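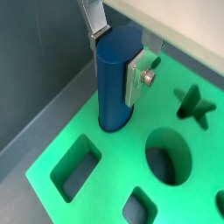
*Wrist view, blue cylinder on the green board.*

I spent most of July 2021 rewriting the part of Trolness that decides when to let go of a piece. It's the least interesting code in the stack and it has caused the most trouble.

The old version was a timer. The arm moved to the target pose, pushed down, waited, and opened. If the pose was off by 2 mm, the piece landed on the rim of the hole and the log still said "inserted." Hậu Mạch found this in March when he went through a batch of runs by hand, and I put off fixing it because the planner seemed more urgent.

The new version treats the last part of the move as a search. The arm comes down slowly until the force reading rises, then makes a small spiral in the plane of the board. If the height drops during the spiral, the piece has found the hole. If it doesn't, we lift, take another wrist view, and start over. After 6 tries it gives up and says so.

## Finding the board

The wrist view is fine for the last stretch, but it only covers a few holes at a time, and fingers and piece block part of that. So the board pose comes from the fixed camera. 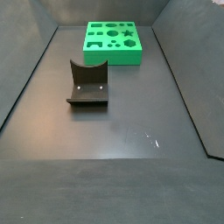 Photo: Uyên Doãn

We fit the top face of the green block first, then match the cavities inside it. The star and the big circle in the middle row are the easy ones. The back row gets squeezed by the viewing angle, and the matcher used to swap the wide rectangle with the long oval next to it. Uyên's fix was to flatten the top face to a straight-down view before matching. I had been tuning thresholds for days.

The black holder in front of the block is masked out. Its two screw heads are bright enough that the blob detector kept reporting them as features.

## Still open

- The spiral takes too long at 65 steps. Most of them are probably wasted.
- Trolness loads the Lò config twice on startup. Harmless so far.
- The Drustberg branch still has the timer. Don't use it for insertion.

I'll merge the search code once Hậu has read it.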